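Skandport Tabletop Sorting Kit - equipment page and buyer's notes

Supplied by: Sudov
Stock number: 881
Supply: mains, single socket
Price: on request

The Skandport kit is sold as a way to get an existing arm picking up small mixed items without anyone writing code. You get the software licence, a mounting set, a box of practice objects and 2 days of set-up. You do not get the arm. The leaflet mentions this once, on the back.

Sudov lists it for teaching rooms and small packing benches. We would agree with the first and want a lot more proof for the second. The sales sheet says "handles everyday items", and everyday items is a wide field.
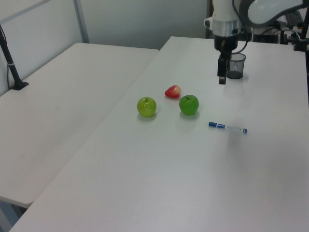

Set-up took Hazem Abdel Hamid most of a Saturday at our Skoltville unit, and the teaching part was the easy bit. Practice objects are where we'd ask questions. Toy apples and a plump red toy fruit are smooth and uniform, and real fruit bruises. The marker pen is a fairer test, being long and thin, and so is a mesh pencil cup, whose wall you can partly see through. Spread a few things over a big white table and any system has an easy time of it. Ask to see the same job on a cluttered bench before you sign.

Each new task needs some 517 recorded tries according to the manual. Allow for the staff time - it isn't in the quote.

Anikó Tóth went through the support terms for us. Cover runs for 4 months from delivery, by email only, and stops if you swap the gripper for one not on the approved list. The list is short. Replacement gripper fingers are charged extra.

Will it work with an older arm? Sudov says a Baxter can be connected "with assistance". We asked what the assistance costs and are still waiting for a figure.

Worth a look for a college with an arm already bolted down and a technician to spare. For anyone else, ask for a trial on your own goods and get the result in writing.

Returns: unopened boxes only. The licence cannot be refunded once the key has been used.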